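From: Oğuzhan Bilgin
To: Event Suppliers Discussion List
Date: 25 Dec 2020
Subject: Re: [suppliers] Stand heights and base weights, Stevholm vs. Madigan

On the list, the Stevholm rental desk wrote:

> We are rewriting our stock sheet for tall centerpiece stands before
> the May bookings open. Two questions. First, do others list the
> height with or without the top plate? Second, has anyone got a rule
> for how heavy a base has to be before you let a florist put a full
> ball arrangement on it? We had two complaints last season about
> stands that rocked, both on round tables with a padded underlay.
> Our current sheet says nothing on weight at all.

Height first. We list it to the top surface of the plate, the face the foam dish sits on. Measuring to the underside saves you nothing and leads to phone calls from planners whose flowers came out higher than the drawing. If the plate unscrews and the stem can also hold a candle cup, give both figures on separate lines. The Madigan sheets give one figure only, and it is the stem without either fitting. If you stock their stands next to your own, correct the number before you copy it over.

On weight, I don't have a rule I would defend for every shape of stand. What we do is weigh the finished arrangement with the foam fully soaked. A dish that looks modest can come out at 1,427 grams before any greenery goes in, and the larger one we use for balls comes out at 2,051 grams. Our narrow stands have a base of 1,000 grams. That is fine for the first dish on a hard table and too light for the second on anything.

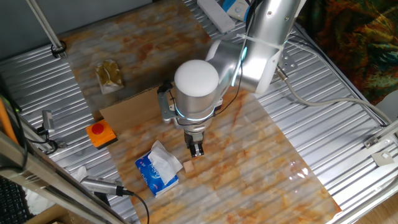 Base width matters as much as base weight. A heavy base with a small footprint still tips if a guest leans on the cloth. For the tall stands we ask for a base at least 40 percent as wide as the flower ball it will carry. I took that from trial and error in our own storeroom, so treat it as a starting point. Square bases do a little worse than round ones of the same width because the corners catch in the cloth when the table is moved.

The padded underlay is probably your main problem. Foam padding gives under the edge of the base on the loaded side, and the lean gets worse as the evening goes on. We now put a rigid disk under the cloth, between the padding and the base. It should be wider than the base by a thumb's width all around. Plain hardboard works. Acrylic works too but slides on satin, so glue a ring of felt to the lower face.

Rhinestone wrap is a separate matter, but it affects the sheet. The wrap on the Fosen stands is a mesh band glued along one seam. If the seam is hit by water from the foam, the glue lets go from the bottom up. List those stands as suitable for silk flowers or for a lined dish only. We had a batch back with the lower rows missing and could not bill for it, as our terms did not mention water.

Suggested fields for the sheet, one line each:

Height to top of plate
Height with candle cup, if supplied
Base shape and width
Base weight
Largest soaked arrangement allowed
Underlay disk needed, yes or no
Wet foam allowed, yes or no
Finish, and whether the band can be replaced

I would keep color out of the finish line and give it its own code. Florists order by color and storerooms pick by finish, and a combined field gets typed six different ways. Flonow lets you make the color a drop-down, which fixed most of our picking errors. It does not sort by height correctly if you type the unit into the same box, so keep the unit in the column heading.

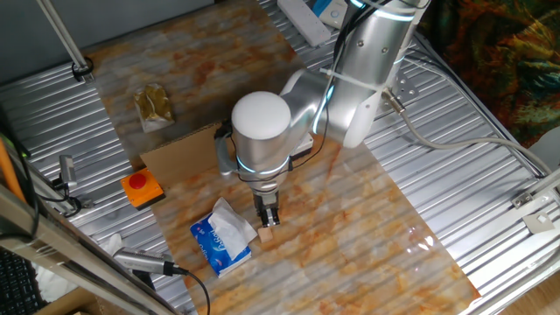 Madigan's reply to the same question, off list, was that base weight should not be printed at all: once a figure is on the sheet the florist will build right up to it, and the rental firm then owns the result. They would print only the largest dish diameter and leave the rest to the person on site.

I see the point but don't agree. A dish diameter says nothing about how much water is in the foam or how high the ball sits above it. If liability is the concern, print the limit lower than what you tested and say in the terms that it applies to a level table.

One correction to my message from last May. I wrote that the threaded rod on the older Stevholm stems matches the Fosen plates. It starts to turn but binds after a few threads. Don't force it, the insert in the plate is soft and will strip.

I can send our blank sheet to anyone who wants it. Write to me directly, as the list strips attachments.

Oğuzhan Bilgin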